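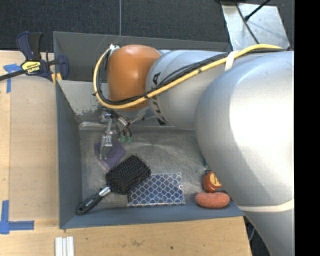 Rhona Pringle never accepted that the Kirosness kale pot was an old dish at all, and said so in every edition of her household notes: it was, to her mind, a restaurant soup with a shawl on. Most later writers have been kinder to it. The evidence is mostly on her side.

Kale pot (also Kirosness pot, or pot kale) is a thick soup of curly kale, barley and salt mutton, linked with the coastal parish of Kirosness. It is served in October, after the first frost, which is widely claimed to sweeten the leaves. Cold weather does raise the sugar in kale. Whether anyone could taste the difference after three hours of boiling with salt meat is another matter.

Origins

The usual account says the soup was carried to Kirosness by herring crews and has been cooked there without a break ever since. No source is ever given for this. The parish kitchen book, the only early household record from the district, lists 665 entries for food bought or put up. Kale appears often, nearly always as cattle feed. Barley appears as bread and as beer. The two are never named together, and mutton turns up in only 11 entries, most of them for weddings.

Supporters reply that nobody writes down what they eat every day. This may be so, but it would serve just as well as proof of any other soup.

The first printed recipe is in a pamphlet by Magnus Mowat, who called it "the pot of our grandmothers" and did not say whose. His version calls for 13 leaves of kale, a number later cooks have treated as a custom. Leaves vary so much in size that the rule is of little use, and Mowat himself dropped it from his second printing.

Preparation

The mutton is soaked overnight and simmered with barley until the grains split. The kale is stripped from its ribs, chopped, and added for the last 30 minutes. Some cooks thicken the pot with oatmeal. Onion is common now, though purists object to it, on grounds that seem to go back no further than Mowat.

Two local forms are often listed. Hidine pot uses smoked fish in place of mutton, and so has little in common with the main dish apart from the name. Tanoli pot is made with white cabbage. The two villages are said to have quarreled over which came first, but the story is told only in visitor leaflets.

Health claims

Kale pot has been promoted as a cure for colds, poor sleep and weak eyesight. Kale is a good source of vitamins K and C, although long boiling destroys much of the second. None of the cures has been tested. The salt content, seldom mentioned by the same leaflets, can be high if the meat is not well soaked.

Name

"Pot" is sometimes traced to a lost dialect word for a shared meal. The plainer reading is that it was cooked in a pot.

See also: Barley broth; Salt mutton; Zava stew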